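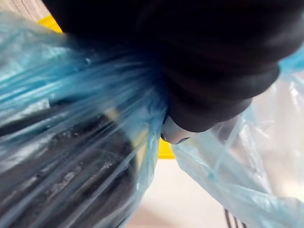 Winter Reading is back, and it has grown!

You asked for it (a lot of you asked for it, some of you more than once at the front desk) and we listened. The Imcombe Library Winter Reading Challenge opens this month with a longer run, a new set of reading cards, a short story contest, and a whole series of author evenings you can join from your own couch. Pour something warm and read on, because there is plenty to get through.

First, the big number. In November, readers across our branches checked out 1,763 books from the fall display list. That is a wonderful figure for a season when most of you were picking up at the door, and we want to say thank you to every person who tried a new author, came back for the sequel, and then wrote to ask us when the third one is coming out. (Spring, for those following the Lighthouse books. We have copies on order and the hold list is open.)

How the challenge works

Read eight books before the end of winter. That's the whole thing! They can be long or short, new or old, borrowed or bought, on paper or in your ears. Graphic novels count. Cookbooks count if you read them cover to cover, and we know some of you do. Reading aloud to a child counts for both of you, so get two cards.

The card has eight squares, and each one has a suggestion on it:

A book set somewhere cold
A book translated from another language
A book you gave up on once before
A book with a map in the front
A collection of poems or short stories
A book older than you are
A book a friend won't stop talking about
Anything you like

You can fill the squares in any order. If one of them really doesn't suit you, cross it out and write your own in its place, and tell us what you wrote. Last winter somebody swapped "a biography" for "a book my sister hates" and we enjoyed that so much that we nearly printed it on this year's card.

Cards are in the pickup bags this month, in three colors, and there is a printable one on the challenge page. Turn yours in at any branch, or send us a picture of it, and you'll be in the drawing for one of 30 book bundles. Each bundle has a novel, a surprise, and a gift card for the Bonska Bookshop on Mill Street, who have been good friends to this challenge from the beginning. 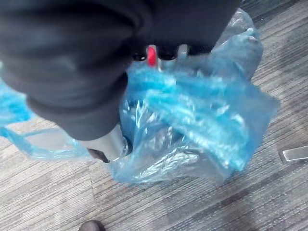 Photo: Imcombe Library

Author evenings

We are so pleased with this lineup. All of the evenings are free, all of them are online, and all of them leave plenty of time for your questions. You'll need to sign up for each one separately, as the link comes to you by email in the afternoon before the talk.

Our opening guest is Leonilde Guerreiro, whose novel The Salt Ledger has been in and out of our hands all year. If you haven't read it yet, it follows three generations of a family of bookkeepers in a small fishing port, and it is much funnier than that makes it sound. There is a chapter about a missing receipt that had our whole morning book group in tears of laughter. She'll read from the novel and from something new that she hasn't shared anywhere else, and then she'll talk about how she writes – by hand, in the kitchen, with the radio on.

"I started The Salt Ledger as a short story and then kept finding more cousins," she told us when we spoke on the phone. "By the end I had to draw a family tree and tape it inside a cupboard door."

The second evening is a mystery night. We've asked four crime writers from around the state to spend an hour building a plot together, live, from suggestions sent in by you. Send us a place, a job, and an object, and keep them clean enough for a general audience, please! Everything goes in a hat. We tried a practice round at a staff meeting and ended up with a retired piano tuner, a ferry terminal, and a jar of buttons, and at least two of us would have read the whole book.

The third is a poetry open mic, hosted by the Valcárcel Poets, who used to meet in our upstairs room and have kept going on screen through all of this without missing a month. Reading slots are five minutes each. You don't have to be published, and you don't have to have read in front of people before. If you'd rather listen, come and listen. The chat fills up with kind words and it's a lovely way to spend an evening.

A short story contest

New this year! We're looking for stories of up to 1,010 words on the theme of "The Long Way Home." Why 1,010? A thousand seemed stingy, and the extra ten are for your title.

The contest has three age groups: under 12, 12 to 17, and adult. One story per person, please, and it should be a story you haven't published before. You can type it or write it out neatly by hand. Put your name, age group, and phone number or email on a separate sheet so that the judges can read without knowing who wrote what.

The winning story in each group will be printed in a little booklet along with the runners-up, and we'll keep a copy in the local collection at the main branch, with a proper catalog number and everything. Every writer whose story makes the booklet gets two copies to keep. We're hoping for adventure, ghosts, bus rides, wrong turns, and at least one dog.

If you'd like a little help getting started, there is a beginner's workshop online the week after the challenge opens. It's relaxed and mostly made up of short exercises. Bring a pen and a first line, even a bad one.

Book groups: what we're reading

The morning group is on to Meltent, the strange and beautiful novel about a mountain town where the snow doesn't melt for nine years. It's slow for the first fifty pages, so stay with it. There are extra copies on hold under the group's name; just ask for one when you call in your pickup.

The evening group has chosen a classic ghost story collection, one tale a meeting, with the lights turned down at your end if you feel like it. This is a great month to try the group out, as you only need to read twenty pages or so to join in.

The teen group voted (fiercely) and picked a heist fantasy with a talking lock. They meet online too, and they'd love a few more members in grades 8 and up.

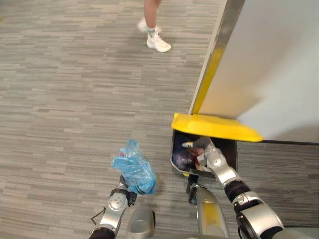 Photo credit: library staff

Picks from the desk

A few favorites from the people who pack your bags.

For a long weekend: anything by the big nineteenth-century novelists. Now's the time. Pick the thickest one we have and don't look at the page count. Our branch manager is rereading Middlemarch and has become quite hard to talk to about anything else.

For readers who are tired: novellas. We've put together a list of books under 150 pages that you can finish in an evening or two, and every one counts as a full square on your card. The Summer Book by Tove Jansson is on there and we will happily press it on anyone who asks, even though it's the wrong season for it.

For families: the new picture book shelf has filled up with snow stories, and The Snowy Day by Ezra Jack Keats is as good as it ever was. We also have audiobooks for the whole car, or the whole kitchen table.

For listeners: our audiobook collection has doubled up on the most popular titles, so the waits should be shorter than they were in the fall. If you've never borrowed one through the app, give us a call and we'll walk you through it. It takes a few minutes, and all you need is your card number and PIN.

Surprise bags are still going strong, too. Tell us three books you loved and one you didn't, and we'll put together a bag of five for you. The one you didn't love is often the most useful part, so don't be shy about it. Please allow two days, a little more if you're asking for large print.

Dates and details

Challenge cards are available now at every branch. Sign-up for the author evenings opens on our events page and by phone. Story entries can be emailed, mailed, or dropped in the book return in a sealed envelope marked STORY. Completed cards can go in the return as well. Pickup continues by appointment, and there are no late fees this winter on anything, so take the thick one.

And please keep writing to us about what you read. We pin your notes up behind the desk, and the one about the reader who finished a thriller in the bathtub and had to run the hot water four times has been up there since the start of the fall. Happy reading, everybody!

Imcombe Library News, December 2020 | Contact us: front desk or any branch | © Imcombe Library | Back to top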